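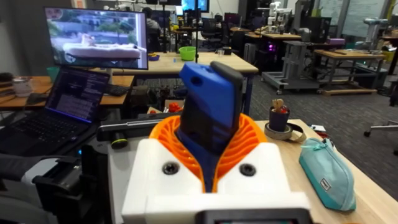

4. Buying for the Fingers First

Figure 2. Wrist view during a grasp, with the orange ribbed pads closed on a blue and black object. The tabletop and the benches behind are part of the same plan discussed in Section 4.2.

4.1 Where the money went

When we wrote the first budget for Surnora, I did what I think most people do and put nearly all of my attention on the arms. Arms are the big line on the sheet, and they're the part that visitors ask about (and the part you can show a dean without a long speech first). Grippers got one line. Finger pads, screws, mounts, cables and table space shared a line called "other," and I filled it in on the last afternoon by copying the number from an older grant. That number was $3000. It was meant to last 52 weeks, and it was gone by March.

What ate it was small stuff. The soft pads in Figure 2 bend around whatever they close on, and I love them for that, but the part that touches every object all day is the part you should plan to replace. I had planned for none. We ordered our first pads from Dollon as a single set, waited for them, used them, and then sat through a second wait while the arm stood there doing nothing. An idle arm costs the same as a busy one! The next plan moves pads to their own line, with a spare set on the shelf before any data is taken, and a rule that opening the spare triggers the next order.

The white finger mounts taught me something similar. A pad is held by its mount, and the mount is held by ordinary screws, so a change in any of them can mean buying the others again. We asked Ceneck for a quote on mounts alone and the price looked great. Then I added the pads that would fit them, plus the hours to check that both fingers still met at the tips, and the great price turned into a middling one. We now ask every supplier for the price of the whole finger. Some of them don't like the question.

4.2 Table space is equipment too

I used to treat furniture as something that came with the building. Look past the gripper in Figure 2 and you get a fair idea of why I stopped: there's a laptop open beside the work, a big monitor behind it, a long table with bowls and cups on it, and more benches with arms farther back. All of that wants floor, power and somewhere for a chair to roll. If you buy an arm and forget the bench under it, you own a very expensive box.

So in the revised plan each arm is bought as a station. A station means the arm, its bench, its gripper, a computer, a screen someone can read from where they sit, and storage. We left storage out of the first version, and I would fight for it now – stuff piles up under tables faster than any of us expected. For the benches we compared a shop-built one from Ní Chonaill with a catalog model. The shop-built one won on delivery and lost on price, and we took it anyway.

4.3 Objects

Grasping work also needs things to grasp, and this is the easiest line to get wrong because every item on it is so cheap. A zippered pencil case, a cup, a plastic bowl: any one of these is lunch money. The cost is in the shopping. Somebody has to pick items that differ in shape and softness, buy doubles in case a store stops carrying one, and write down what was bought so that another lab can find it. For our revised budget I put those hours under staff time and kept the objects themselves under supplies. Our finance office had wanted it all in one place, and we went back and forth on that longer than I'd care to admit.

I'd also suggest mixing soft and hard items from the start. The pencil case in the figure and the cup behind it ask very different things of a pair of fingers, and if your pads are going to wear out early on one kind of item, you'd like to find out while the supplier still takes returns.

4.4 What changed in the second plan

We moved money out of the arm line by choosing a shorter service contract, which I was nervous about and still am a little. That paid for the spare pads, the storage and a reserve for surprises. The reserve is released in two parts, one at the start and one after the midyear review, so that I can't spend it all in the first rush of unpacking. We didn't cut any stations. Whether the shorter contract was wise depends on how the joints hold up, and I'll leave that to the follow-up report, where the repair log will be printed in full.

Comments (2)

benchtop_fan: We had the same fight with finance over objects. Ours ended up under "teaching materials," go figure. Did you price printing the pads in house?

Author reply: We did! The material was cheap but the printer time wasn't, so we've parked it for now.

Posted April 14, 2018 | Contact the Surnora project office | © Surnora | Back to top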